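How do people choose a robot?

Buying a robot is a bit like buying a bike. There are lots of kinds, they cost very different amounts, and the one that looks best in the shop might be wrong for you. Grown-ups who buy robots for a school, a library or a factory have to plan first. This page tells you how they do it.

Start with the job

Before anyone looks at prices, they write down what the robot has to do. "Help in the library" is too big. "Pick up a book and put it in a rack" is a job you can plan for.

Farnelton Library wanted a robot arm for its workroom. Seo-ah Baek, who was in charge of the plan, wrote down every job she could think of. Then she crossed out the ones people could do faster by hand. She ended up with a much shorter list, and that was the list she took to the sellers.

What does it cost?

The price of the robot is only one part of the money. You may also need:
a strong table to fix it to
a gripper, the part that holds things
cables and plugs
spare parts
lessons for the people who will use it

A plan for spending money is called a budget. Seo-ah's budget had 900 pounds in it just for grippers and spare fingers. Fingers wear out, and small screws get lost.

She asked two firms, Hagedorn and Skestitz, to send her a quote. A quote is a letter that says what you will get and how much you will pay. Hagedorn was cheaper, but the lessons were extra. Skestitz cost more and the lessons were included. When she added everything up, Skestitz came out lower.

Hand-held first, arm later

Some teams don't buy an arm straight away. They buy a gripper that a person holds and moves. It costs less than an arm, and it lets you find out which things are easy to grip and which are hard.
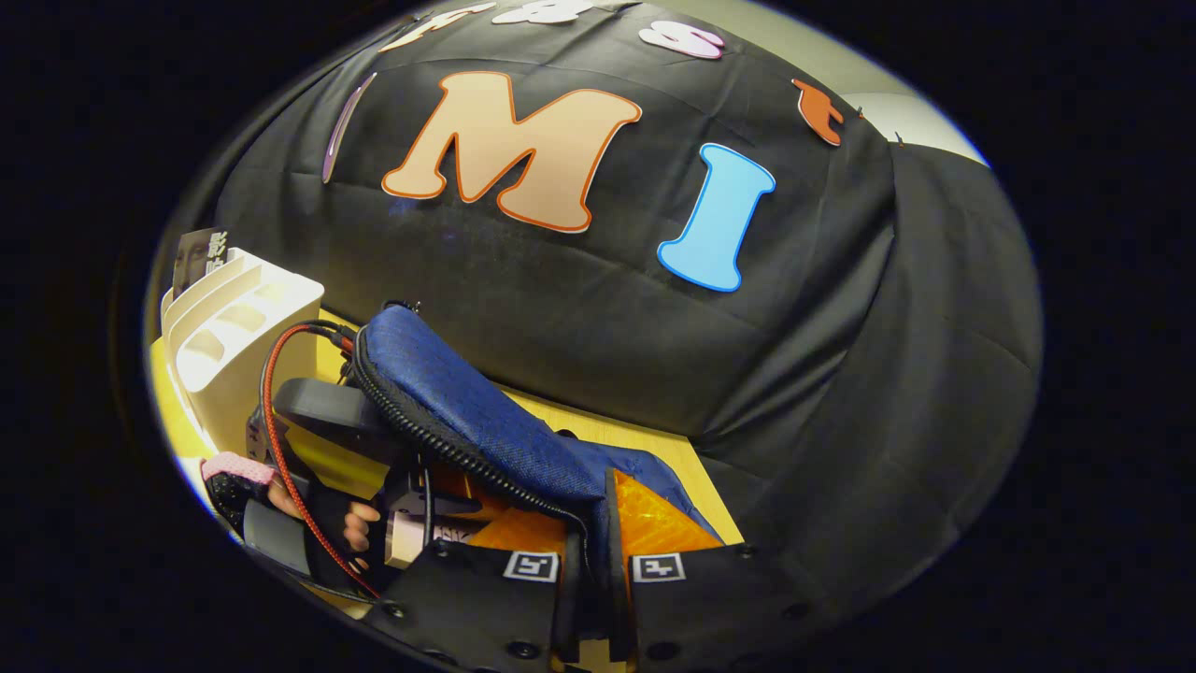 Hand-held grippers need planning too. Someone has to learn to use them, and arms get tired, so Jad Azar put a rest every 15 minutes into the timetable. He also asked for room on the table for the things being picked up, and a cupboard that locks.

How long will it last?

Good planners ask what happens after the first year. Can you still get parts? Who mends it? Seo-ah's plan says the arm should last 8 years, with a check every 6 months. The checks cost money as well, so they go in the budget.

Try it yourself

Think of one job at home a robot could do. Write down what it would have to pick up, where it would stand and what else you would need to buy. Ask a grown-up to help you guess the prices, then add them up.

Words to know

Budget: a plan for spending money.
Quote: a price a firm offers you before you buy.
Gripper: the part of a robot or tool that holds things.
Spare: an extra part kept for when the first one breaks.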